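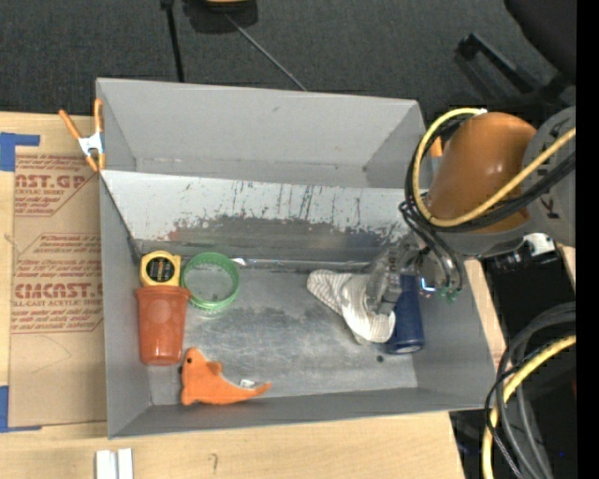
Evaluation of the Irkby grasp planning package, trial license, entry for 2019-07-22. The purpose of the trial is to decide whether the package should replace the in-house planner on the Mukside project before the license decision in September. Work today was limited to mixed loads in the gray bin. The load of record consists of the tape measure, the reddish-orange cup, the green ring, the plush dolphin, the striped white cloth and the dark blue cylinder, and the cloth and the cylinder are to be left touching, as they are with the gripper over them. The Irkby documentation states that the planner separates rigid and soft objects without retraining. This pairing is the most direct test of that statement available to us, and it will be kept for all later sessions.

Present: Junpei Shimada (operation), Zuzana Bartoš (software), Hidayah Kusuma (records).

Installation. The package was installed from the supplier's archive under Zuzana's account. The installer expects a newer version of the transform library than the one on the cell computer. The supplier, Teoh, was notified and returned a patched configuration file before noon. The patch is saved with the trial license key in the Uvgate folder. It should not be copied to the second cell until Teoh has issued it as a regular release.

Calibration. The existing hand-eye calibration was imported without change. The package offers its own calibration routine, which requires a printed target we have not received. Skye Jardine has asked Teoh for the target and for the tolerance figures that go with it. Until these arrive, all position errors noted in this entry include whatever error was already present in our own calibration.

Procedure. Each trial consists of one planned grasp, one lift and one release above the bin. Objects are returned by hand to a loose arrangement after every release. A trial is recorded as successful if the object remains in the gripper until the release command. A trial in which two objects are lifted together is recorded as a failure, even when both are held securely. The operator may stop the arm at any time, and a stopped trial is recorded as stopped and repeated.

Results, rigid objects. The planner was run for 20 trials, of which 19 were successful. The single failure was on the cup. The proposed grasp placed one finger inside the rim and the other against the bin wall, and Junpei stopped the lift when the arm reported contact force above the limit. Under the rule above this should have been logged as stopped and repeated. It was logged as a failure instead, and the log has been left as written with a note from Hidayah.

Results, soft objects. A further 20 trials were run on the cloth and the plush toy, of which 16 were successful. Three of the failures were on the cloth. In each of these the planner chose a point on the thin end of the fold and closed above the fabric. The fourth was on the toy, which turned in the grip and fell back. Zuzana changed the closing depth parameter by hand afterward and considers the cloth results likely to improve. No trials were recorded with the new value today, and no claim should be made on the basis of it.

Depth data. The bin continues to cause difficulty. The bare metal of the floor and the shiny strip at the foot of the slope return unreliable depth values, and the planner twice proposed a grasp on the strip itself with no object present. The Irkby package includes a mask tool for regions of this kind. The tool works from straight-edged polygons and took Junpei some time to set up, but the masked region was respected in every trial that followed. The in-house planner has no equivalent, and we have until now relied on a matte liner. The worn coating on the sloping panel did not produce false grasps. Recoating the panel may be postponed.

Planning time. The mean planning time reported by the package was 107 milliseconds. This figure is taken from the supplier's own log and excludes image transfer. Zuzana will add a timer at our end of the connection so that both planners can be compared on the same terms. The comparison in the last report to Endang Krishnan used the supplier's figure and should be corrected.

Interface. The graphical view of ranked grasps is clear and was well received by the operator. Rejected candidates are displayed with a reason code, although the codes are not explained in the manual. Code 7 appears often for the ring. Our reading is that it concerns grasps that close through an open center – confirmation has been requested from Teoh. The export format is plain text and can be read by our existing scripts after one column is renamed.

Safety. The package sends motion targets through our own controller program and does not bypass the speed limit. This was checked before the first trial by requesting a speed above the limit and confirming that the controller refused it. The check is to be repeated after any update.

License terms. The trial covers one cell and one camera. Teoh has quoted separately for a yearly license and for a permanent license with paid updates. The quotations are with Endang and are not reproduced in this notebook. Skye notes that the yearly terms do not state whether planning logs are sent back to the supplier. A written answer is required before the package is connected to the building network. Until then the cell computer remains offline, and updates are to be carried over on the drive kept for that purpose.

Provisional view. The performance on rigid objects is sufficient for Mukside. The performance on soft objects is better than that of the in-house planner under the same load, but the margin rests on few trials and on one operator's rearrangement of the bin. Junpei has suggested that a second person place the objects in the next session, and this has been agreed.

Open items
Zuzana: external timer; repeat of cloth trials with the changed closing depth.
Junpei: save the mask for the gray bin under a fixed name; write down the polygon corners.
Skye: calibration target; meaning of code 7; written answer on log transfer.
Hidayah: corrected planning time to Endang; annotation of the cup trial in the master log.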